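Sketura: viewer complaints about panel and call-in programs

Read me first

Hello, and thank you for downloading Sketura. It's a collection of 2,533 complaints that viewers and listeners sent to broadcasters about live discussion programs, the kind with a host, a panel, a studio audience and usually at least one person who gets cut off before they've finished. Theano Xenos and I started gathering them while we were both working on a paper about who gets invited into a studio audience and who gets blamed when a guest says something awful on air. The paper took forever and the complaints kept coming, so in the end we decided the collection deserved a life of its own.

What you get

There is one file, complaints.csv, with one complaint per row. The columns are:

id: a number we gave it, with no meaning beyond that
program_type: panel, call-in, town hall or other
medium: tv or radio
target: who the writer is angry with (host, guest, audience member, producer, management, government)
text: the complaint itself, with names removed
outcome: upheld, partly upheld, dismissed, or blank if we never found out

A second file, audience.csv, holds the 40 complaints that are about the audience itself, with longer notes by Themis Zacharopoulos. These are my favorites, and I'd start there if you only have an evening.

Where it came from

Most of the letters were passed on to us by the people who wrote them, after we put out a call one November and got far more mail than we'd bargained for. A good many came on paper, in handwriting of every sort, and Cempaka Pelupessy typed those up with more patience than I will ever have. She kept the spelling as she found it, including the capital letters people reach for when they're cross. 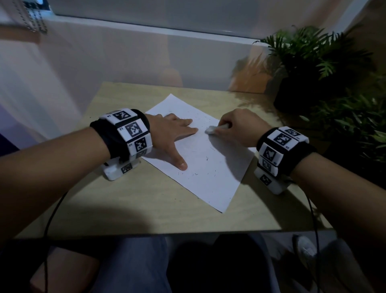

The target labels were done by hand, first by Theano and then again by Snædís Þórarinsdóttir, who hadn't seen Theano's answers. Where they disagreed, the three of us talked it over, sometimes at great length, and the label you see is what we settled on. The hardest calls were letters angry at a host for letting a guest speak and angry at a minister for complaining about it, all in one sentence. We picked whichever got the most words.

Please be careful with

Outcome is blank in a lot of rows, and a blank doesn't mean dismissed. Also, people who write in are a particular bunch (I say this fondly, being one of them!), so please don't use these letters to say what the public thinks.

Corrections are very welcome. Write to me, Vasiliki Spanos, with the id of the row, and I'll put the fix into the next version.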